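Marble table – seal it or leave it?

rima_azar
We're getting a grey marble table from Hollmann in June. They want 60 extra for sealing. Worth it?

Kekard
No. Ours has had 2 coats and lemon juice still marks it. 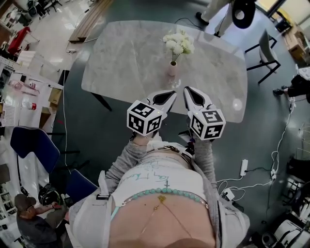

Sealer stops stains soaking in – it does nothing for acid. Buy coasters.

griken100
Disagree. Red wine went straight into our unsealed one. I'd pay the 60.

Kekard
Did you wipe it up?

griken100
Next morning, so no.

OlgaQ
Check it's real marble first. A lot of the shiny ones are printed or resin, and those don't need sealing at all. Rounded one with a marble pattern:
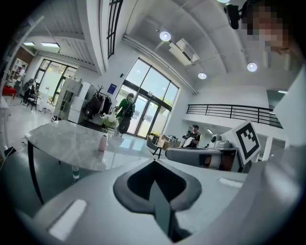 Glossy top with the light from the windows on it.

rima_azar
Shop in Sernham says real stone. I'll ask again.

griken100
Ask what sealer they use as well. Some need redoing every year.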